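Filed under: Opinion / Home & Money

Stop Telling Me to Throw It All Out

By Sushil Sisodia
Jun 26, 2018

Everybody I know is decluttering. My sister. Two guys at work. My dentist, who brought it up while I had a mouthful of cotton and could not argue. They have a book or an app or a weekend course, and they all come out the other side with the same shiny look and want to know what I've gotten rid of lately.

Nothing. I have gotten rid of nothing. Well, a toaster, but it was on fire.

I want to make the case for keeping stuff. Quickly, because I have to be somewhere at four.

First, the money. The whole clear-out thing only works if you can afford to buy it back. That's the part the books skip. "If you need it again, you can always get another one." Can you? I threw out a set of winter boots in May, feeling very light and free, and then winter came, like it does, and I was out 200 dollars. Those boots weren't clutter. They were boots. A person with a cushion in the bank calls that a lesson. A person without one has cold feet.

My parents kept everything. Jars, string, the good boxes, the less good boxes. We laughed at them for it. But when something broke in that house there was always a piece of something else to fix it with, and I don't remember anybody running out to the store at nine at night for one screw. I do that now. I did it last week. The screw came in a pack of 33 and yes I kept the rest.
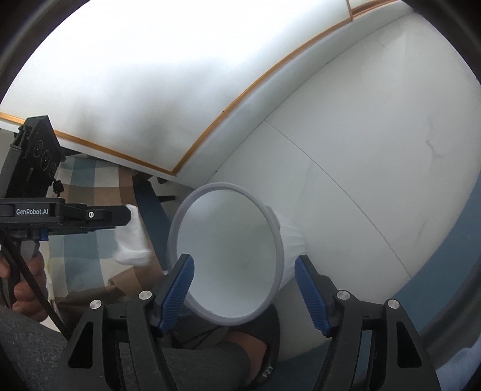
A plain white bin, nothing in it.

The goal, if you beleive the magazines. Empty everything. Empty counters, empty shelves, one nice bowl. I went to a place like that for dinner in May and spent the whole night scared to set down my keys. Where do these people put the mail? Where's the drawer with the batteries and the takeout menus? You can't tell me they don't have one. I opened a few looking for a fork. Forks. Only forks.

Second thing. It has turned into a business and we should say so. I signed up for one of these newsletters, Ellance, just to see, and in 8 days they tried to sell me a box to put my things in while I decided whether to keep my things. Then Jillix, the app my sister uses. You take pictures of what you own and it nags you. She pays for that. Every month! To be nagged by a phone, about a lamp. I would do it for free, I've been doing it since we were kids.

And the stuff doesn't vanish. It goes on the curb or to the thrift store, and the thrift store in my neighborhood has a sign up now asking people to please call first. They're full. So you feel better and somebody else has nearly 3000 coffee mugs to deal with. I'm guessing on the number. Go look at the mug shelf though.

Third and last, and this one's harder to say without sounding soft. Some of it is just paper. Ticket stubs, flyers, a drawing a kid made you, the program from a play that wasn't any good.

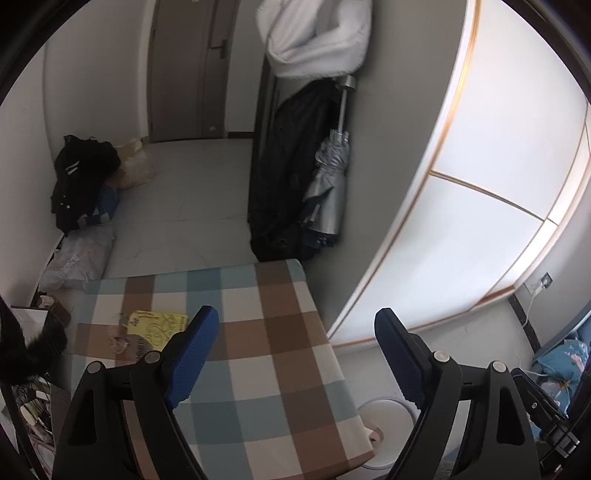
None of that is useful and I can't defend it on money. But I lost my uncle a couple years back and what I had of him, when it came down to it, was a grocery list in his handwriting. Onions, lightbulbs, "call Sushil." It was in a coat pocket. A tidy person would have cleared that pocket out long before. I think about that every time someone holds up a scrap of mine between two fingers and goes, really? You need this?

Yeah. I might.

I know there's a line. I've seen houses on the wrong side of it, where you have to turn sideways in the hall, and that's a real illness and those folks need real help, not a column. I'm not talking about that. I'm talking about regular people with a full closet who've been made to feel like they're failing at something. A full closet is fine. Shut the door. It's what the door is for.

If you want to clear out, go ahead, it's your house. Just quit asking about mine. And if you've got a decent toaster you're about to toss, email me before Saturday, I can pick it up.

Tags: clutter, spending, family, grumbling

Contact the editors | © 2018 Lirnik. All rights reserved. | Back to top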